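Tomos Howells
21 October 2018

1/ My mum rang last night wanting to know when she can have a robot that makes breakfast, and I gave her such a rambling answer that I've decided to write it out properly for everyone else who asks me (there are a lot of you, and I love you all). Get a cup of tea, I do go on a bit.

2/ Toast sounds like the easiest thing in the kitchen, doesn't it? Bread, toaster, plate. But bread is soft and a bit different every time, and most of what these arms are good at is picking up hard things that are all the same shape. Squeeze a slice the way you'd squeeze a metal bracket and you've got a handful of crumbs.

3/ So this is the bit I get most excited about, two narrow black fingertips right up against the slice, down at the rim of the plate. You and I would do it half asleep with the radio on!

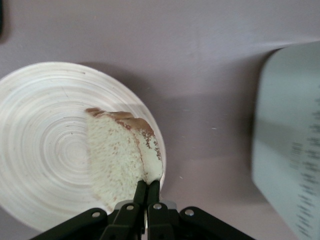 4/ Lilibeth Tiongson asked me why the fingers aren't soft like ours, and it's a fair question. Soft ones exist and they're lovely with fruit, but then you want the same hand to turn a knob or pull a plug, and you start missing the hard ones. Everything is a trade.

5/ People also ask why you'd want two arms for one slice. Well, try getting through your own breakfast with a hand in your pocket. I did it for a whole week in February and the marmalade was dreadful. Often the second hand is only waiting about, and then suddenly you need it badly.

6/ Which is what I like in this next one. One arm has the slice by its edge over the plate, with the toaster just beside it, and the other is over on the right with its fingers open and nothing in them. The yellow oven mitts are my favourite thing on the table, I want a pair.

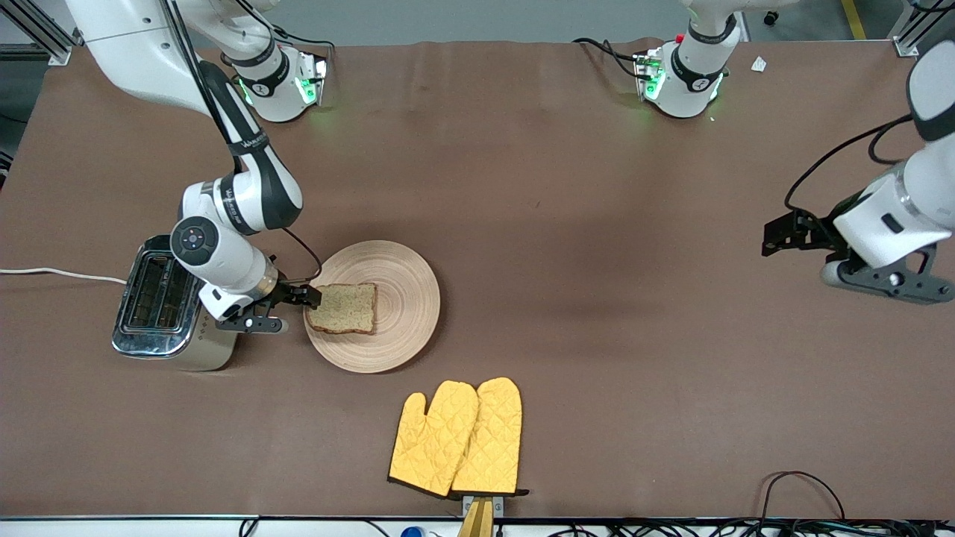

7/ Now the honest answer for Mum. Can a machine move a slice of bread about on a tidy table? Yes, I'd say so, if you're patient with it. Can it do it in her kitchen in Brevemton, with the post on the worktop and the cat on the post? No, and I wouldn't like to promise a year.

8/ Shop floors will get there first, I think. My old place, Foulkes, had me putting lids on tubs, 300 before the morning break when I was 19, and every tub sat in the same spot. I'd have handed that job over gladly and gone to do something with a bit of thinking in it.

9/ Mum's verdict, when I rang her back with all this, was that she'd settle for one that does the washing up. I said that's harder, Mum, it's wet. She said she knew it was wet, she'd been doing it since she was 16.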